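Visit notes, Tindall workshop, October

Typed up quick on the train so forgive the mess. Seema Sachdeva asked whoever went to write something for the ones who couldn't.

Got there 9.15, parking terrible, go round the back by the tyre place. Sign in, lanyard, no safety boots needed which was a relief as I'd forgotten mine. Eight of us in the end. Tea good. Biscuits gone by ten.

Main thing we came for was the hand-held grippers and how they keep them going. Two-finger jobs, you hold one in each hand and do ordinary household stuff with them, folding mostly, and the recordings go off to train the arms. Ryan Marsden looks after the lot. He has a bench at the end of the shop, a magnifier lamp and a label printer, and that's the repair department.

Morning check first. He did one in front of us while talking the whole time. Fingers squeezed full shut, then let go, ten times, listening for a click. A click means grit in the slide. He blows it out with a hand bulb, never the compressor, apparently someone used the compressor once and drove the fluff right in behind the lenses. Then wipe lenses, dry cloth first. Then a tug on the cable where it comes out. Then the screws, fingertip only at that stage, driver comes out if one moves.

Each unit has its own number and a code you scan, and the scan brings up its card on the tablet. Card says when fingers were last changed, who had it, what got reported. Natalie Birkett set that up. Before it there was an exercise book, still on the shelf, very grubby. She let us flick through it. Half the entries just say "sticky".

Fingers are yellow so you can pick them out against nearly anything, and they come from Toker in bags. Ryan swaps a pair at 1,000 grasps on heavy cloth, sooner if the tips go shiny. Asked him how he knows it's 1,000, the software keeps a tally. Swap took him under five minutes with us crowding him. Old pair off, clean the seat, new pair on loose, close them on a 5 mm gauge, then nip up. If you tighten before you close them they sit skewed and the opening reads wrong all day. He had a skewed one to show us, you could hardly see it by eye but the reading on screen was well off.

Carol Dunmore asked about left and right. Same unit either hand, only the setting changes, and it has to be set again after a battery swap. They've been caught by that.

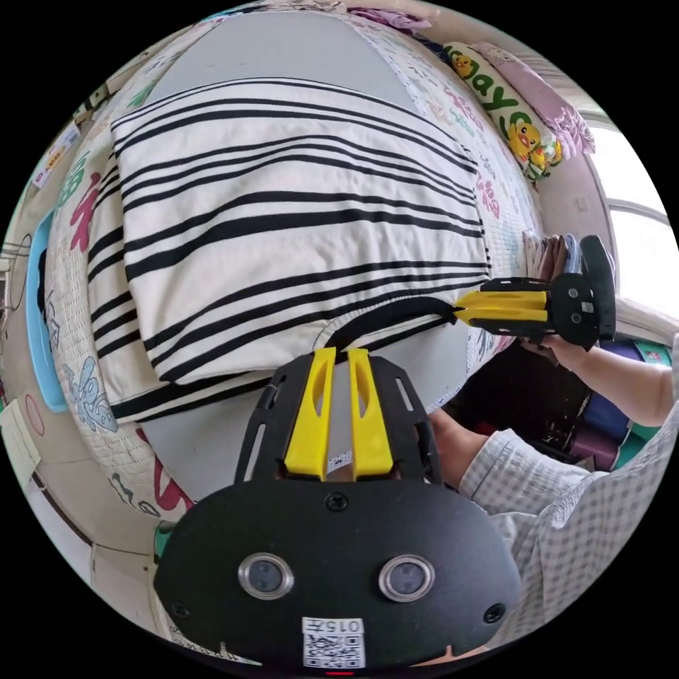
Bedding is hardest on the gear, Ryan reckons. Lint for a start, and people grip too hard when a thing is heavy and floppy, so the slide wears on one side. Comforters are worse than towels. After a run of bedding both units get the full clean and not just the wipe, meaning cover off, slide out, old grease off with a cotton bud, a tiny dab of new. Tiny. He showed us on the end of a toothpick. Too much and it collects everthing.

Stripes and busy prints don't bother the people doing it but they want plenty of them in the mix, all colours, so nobody tidies the bedding to match.

Cables are the other weak spot. They had a batch fail at the bend. Now there's a strain relief made up in the shop from Rirkex sleeve, cut to 175 mm and heat shrunk at one end only. The spares drawer had a good pile ready to go.

Ronaldo Belmonte wanted prices, got a polite smile. He did get out of them that a full rebuild kit runs to 300 dollars without the lenses.

Didn't get to the Dedier cell, the line was down and they had the guards off. Pity, could hear them swearing at it through the wall. Ryan said come back in the new year and ask for the afternoon slot as its quieter.

Lunch was sandwiches, the egg ones went first. Left at 1.30. If you want to go next time tell Seema, she's keeping the list, and bring your own safety glasses if you wear prescription as theirs don't fit over.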